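Subject: Re: [laxdal-lettering] Ruling up for the envelope swap

Quick one before I head out, sorry for typos.

The sender wrote:

> Tried the new walnut ink on the Muveo pad and it feathers horribly on
> every downstroke. Hairlines are fine. Is it the paper or me? Also what
> x-height is everyone using for the envelopes, and are we still doing
> italic or has it gone to foundational?

Paper, I'd say, if hairlines hold and only the thick strokes go. Too much ink sitting on the surface. Try the back of the sheet first, mine was better on the back. Then a tiny bit of gum arabic in the ink, on the end of a cocktail stick, stir, try again. Don't tip it in from the bottle, I did and had to bin the lot.

Still italic. x-height is whatever suits your nib, I'm on a 2 mm and ruling at five nib widths, so 10 mm. Big for an envelope but the Olledside postcode is short so it fits. If yours is going to Stusholm go smaller or you'll run out of room on line two.

Other bits:

- rule in hard pencil, lightly, and leave it a good hour befor you rub out
- 6 envelopes each this time, same as last
- stamps top right, leave the space!! somebody's flourish went straight through it in December
- white gouache on dark envelopes is fine, thin it til it runs like milk

Slant guide is on the group page, print it at full size, don't let the printer "fit" it. Mine came out shrunk and I didnt notice for a week.
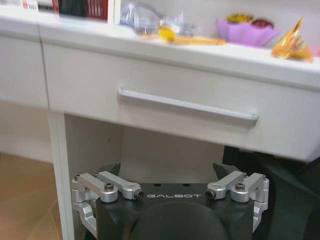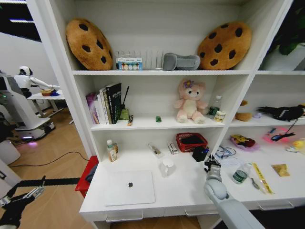
> Do I need to rule the return address as well?

Only a baseline, small and in pencil. Write it with your finest nib or just a fineliner, no one minds on the back.

Off now, back on email after 6.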